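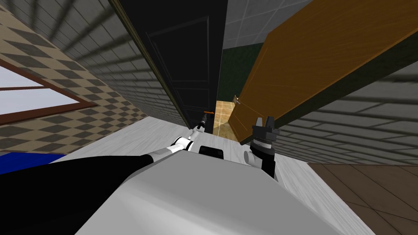 Re: [banutdale-transit] Shelter proposal for the Dromano stop

May 2023

> I think we should hold off on writing to the transit authority until
> they publish the ridership counts. The 17 is being looked at anyway
> and if they move it to Stastel Road then the shelter at Dromano
> would be sitting there with no bus. Also I don't see the point of
> asking for the heated bench again. We asked last time and they
> laughed, or at least the email had that tone.

I have the email saved and I wouldn't say they laughed. They said the heated bench was "outside the current amenity tier," and it took me two readings to work out that there are tiers and that we are in the bottom one. Our amenity at present is a pole. The pole has a sign on it with the old phone number.

On the ridership counts, I'm less patient than you are. They were promised for the winter, then for "early spring," and the tomatoes are in the ground now. When they do come out I expect they'll show that few people wait at a stop where there's nowhere to wait. I would like our letter to be in the building before that happens, so at least someone has to file it.

As for the 17 moving to Stastel Road, I went to the open house at the library and looked at the map they had taped up. The dotted line goes down Stastel as far as the feed store and then comes back over to Dromano, I assume to avoid the bridge with the weight limit. So our stop stays on the route in that version. In the other version, the one on the back table under the cookies, the 17 is folded into the 18 and the whole thing runs every 2 hours. I asked which map was the real one and was told they were both for discussion. I then discussed them with a man who turned out to be there to return a book.

The part I think we can win is the concrete. The county's own sidewalk plan has a pad going in at Dromano, and a pad is most of what a shelter needs. The shelter itself, the plain kind with three walls and a roof, was listed in last year's budget at about $3,000 used, from the batch they took off the Theodorakopoulos Avenue line when that got rebuilt. They're stacked in the yard behind the bus garage. You can see them from the 18 if you sit on the left side going out.

So what I'd put in the letter:

Please pour the pad when you do the sidewalk, so the crew only has to come out once.

Please put one of the used shelters on it.

Please change the phone number on the sign. The current one reaches a carpet place, and they've been very nice about it.

I'm willing to drop the heated bench. I'd like an ordinary bench. If we need something to give up in the negotiation we could ask for the heated one and then look wounded, but I don't think anybody over there is negotiating.

I can have a draft on the list by the weekend. If you want to sign, reply to me and leave the list off it, or we'll get another forty messages saying "me too" like we did with the crosswalk. The authority's next public meeting is in June, at the annex, at an hour when no bus goes there. I have room in my car for a few people if you don't mind the dog.

--
You are receiving this because you subscribed to banutdale-transit.
To switch to the daily digest, send the word "digest" to the list address.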